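Skurnomar – Programme Stostcombe
Rapport d'avancement à l'attention du bailleur
18 septembre 2021
Rédaction : Toon Cuypers

Objet : aménagement du poste de manipulation et organisation du petit matériel, lot 3.

Le poste est installé sur la table blanche rectangulaire, devant les cloisons. L'implantation retenue est symétrique : bécher au centre, un portoir de chaque côté, un gobelet en carton à bande bleue à chaque extrémité pour les tubes hors portoir.

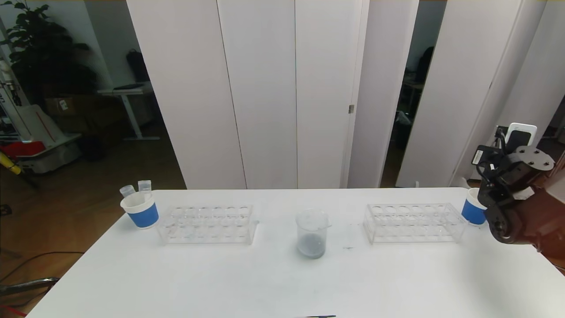

Matériel en place

Les deux portoirs transparents sont de même modèle, à deux rangées de trous. Ils sont vides sur cette vue ; deux tubes en plastique se trouvent dans le gobelet de gauche. Le bécher, gradué et à bec verseur, contient un faible volume de liquide trouble gris bleuté. Une trace grisâtre est visible sur le plateau entre le bécher et le portoir de droite. Son nettoyage est inscrit au plan d'entretien.

La dotation prévoit 72 tubes, dont 16 affectés à ce poste. Le solde reste au magasin Ong jusqu'à la validation du mode opératoire. Aucun dépassement n'est constaté sur la ligne consommables.

L'implantation est identique avec des tubes en portoir : l'un, à gauche, avec un peu de liquide rouge orangé, l'autre, à droite, avec un peu de liquide blanchâtre trouble. Le liquide du bécher est bleu clair, avec une zone plus foncée.

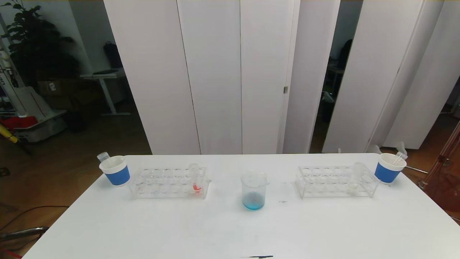
Points ouverts et suite

Repérage des portoirs : étiquettes commandées chez Sarinlow, non livrées.
Fond de la salle : affectation du bureau blanc et de la zone proche de la plante à confirmer.
Mode opératoire : version 11 en relecture.
Prochain rapport : février, avec l'état des dépenses du lot.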